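My goalkeeper costs more than my midfield 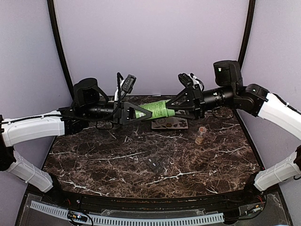
and I have only myself to blame, because I knew what I was doing when I pressed the button. It was past midnight. The auction timer was red. I had been playing Meltero for three hours and I had reached the stage of the evening where a 349,000 coin goalkeeper seems like a sensible long-term investment, like a roof.

Some background for those of you who have healthier hobbies. Meltero is a soccer management game. You run a club, you buy player cards, you swap in your surplus cards for slightly better ones, and every few weeks a new promotion arrives and makes everything you own a bit worse by comparison. My club is Priravville Athletic. We play in maroon and we have been in Division 5 since November.

The goalkeeper is the Drukis Harbor special edition, rated 90. His diving is superb. His reflexes are superb. His kicking, which I did not check, is that of a man wearing ski boots. Every goal kick lands at the feet of the opposing striker, who looks as surprised as I am. I've started playing it short out of the back every time, which would be fine if my center backs could pass, but I sold the one who could pass to pay for the goalkeeper.

So now I have a very expensive man who makes brilliant saves from chances that he created.

I did try to fix it with tactics. The forums are full of people with custom tactics, most of which come with a name like a fragrance, and I copied one in, slider by slider, from a guy who claimed it took him to Division 1 in a weekend. Depth 48, width 35, fullbacks to stay back while attacking, striker to get in behind. I lost the first match 4-0. I lost the second 3-1 and felt we were turning a corner. In the third my striker got in behind so enthusiastically that he was offside eleven times, and I went back to the default settings and apologized to everyone in the dressing room.

The swap challenges are where the game really has me, though. For anyone who has dodged this so far: you hand in a set of cards that meet certain conditions, and you receive a card that can't be sold. The current one is for a left winger called the Erdem Flyer, and the conditions looked easy. Two squads, one rated 83 and one rated 84, minimum one player from the coastal league. I had most of that lying around in the club doing nothing. I even had the coastal league guy, a reserve fullback I'd never used and was pleased to see the back of.

Except the chemistry wouldn't work. It needed 8 more points, and I moved people around the board for an entire evening like somebody seating relatives at a wedding. The fullback only links with other people from his league, and it's a league where the decent cards all went up in price the minute the challenge appeared. A left back I could have had for 600 coins on the morning it came out was 4,000 by dinner. I refused to pay it on principle. The next day he was 5,500 and I paid it.

And the Flyer is good! I want to be fair about this. He's fast, his first touch is lovely, and he cuts in on his right foot and hits these curling shots that make me sit up straight on the couch. He has six goals in nine games. He also has the stamina of a houseplant, so after the hour mark he walks around with his hands on his hips and I have to bring on a bronze card from my starter pack, who runs like mad and can't cross, and who I've become much too fond of.

The bronze kid is rated 61. He has played 1,072 minutes for Priravville Athletic, every one of them as a substitute or because of a suspension, and he scored the winner that kept us up last season with what the replay shows to be his shin. I've been offered nothing for him, since nobody wants him. I wouldn't sell. I once put him in a swap squad by accident and canceled out of the menu so fast I dropped the controller.

Which brings me to the budget. After the goalkeeper, the left back and a small incident with some packs (two of them, the gold kind, don't ask), I have enough coins left for a month's worth of contracts and one moderately ambitious right midfielder. The sensible plan is to put the goalkeeper back on the market. I looked this morning. He's going for 210,000, there's a newer version of him coming, and the newer version can kick.

I've listed him at 300,000 anyway. The listing runs out at 9 tonight, so if you happen to be shopping for a keeper and you don't read descriptions carefully, Priravville Athletic would love to hear from you. Otherwise he starts against a team whose badge is a flaming skull, and we're playing it short.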